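Card Room Hosts and Trainee Dealers Wanted in Clasberg

Posted Dec 2, 2021
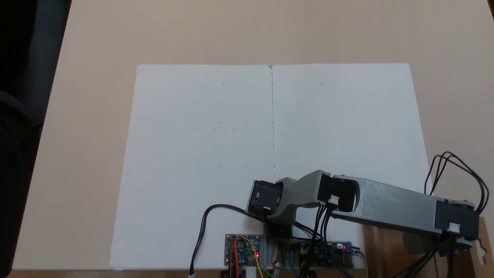 The Marinho Card Room has been part of the waterfront in Clasberg for a good long while now, and this winter we are growing again. We are moving our poker tables up to the second floor of the old Boltell building, which gives us a bigger room, better chairs (our regulars have been asking for better chairs for years!) and space for a proper training area. All of that means we need more people, and we would love to hear from you, even if you have never dealt a hand outside your own kitchen.

We are looking for 4 trainee dealers and 2 card room hosts. All of these are paid positions from the first day, training included.

What a trainee dealer does

You will spend your first weeks in our training room, learning to shuffle, pitch cards, read hands and handle chips until it stops feeling strange. Most people find the chips harder than the cards, and most people want to give up at least once over split pots, so please don't worry if that happens to you. After that you will sit in on low-stakes tables with an experienced dealer next to you, and when you are both happy with how things are going you will get a table of your own. We deal hold'em most nights and Omaha when there is enough interest, with a small blackjack pit on busy evenings.

You do not need to be a math whiz. You do need to be able to add and subtract in your head while somebody is telling you about their bad luck, and to be kind to that person while you do it.

What a host does

Hosts are the first people our guests meet. You will run the waiting list, seat players, explain the house rules to newcomers, answer the phone and keep an eye on how the room feels. Some of our guests come in for a tournament and some come in mainly for the company and the soup. A good host learns which is which. You will also be trained to notice when somebody may be having trouble with their gambling and how to speak with them about it privately. We take this part of the work seriously, and so we ask every member of staff to complete the course before working a shift on the floor.

Who we would like to meet

You must be 21 or older and able to pass the background check for a gaming work permit. Experience in restaurants, hotels, stores or front desks is very welcome, and so is experience in anything else that has taught you patience. Evening and weekend availability is a must for both roles — that is when people play cards, and we can't get around it. If you speak a second language, please tell us, as we have many visitors coming through on the Reltow ferry in the summer months.

Dealers should be comfortable sitting for long stretches and using both hands freely. If you need an adjustment of any kind, talk to us early and we will see what we can work out together.

What we offer

Hourly pay plus tips for dealers, and a higher hourly rate for hosts. There is a $300 bonus when you finish training and have your permit in hand, and we pay the permit fee ourselves. You get a hot meal on every shift, a locker, free parking behind the building after 5 p.m., and a schedule posted well ahead of time so you can have a life outside of here. Health coverage is available to anyone working full time.

Please note that staff may not play in our room, on or off the clock. This includes the big February tournament with its $3000 guaranteed prize pool, which we know is a disappointment to some of you.

How to apply

Send us a short letter and a resume, or just the letter if you don't have a resume handy. Tell us which job you are interested in, which evenings you can work, and a little about yourself. You can also drop it off in person at the front desk any time we are open. We read everything that comes in and we answer everybody, though it may take us a little while over the holidays.

Training starts in February. Applicants we would like to meet will be invited for a relaxed chat and a tour of the new room. Wear whatever you are comfortable in, and please leave the lucky visor at home.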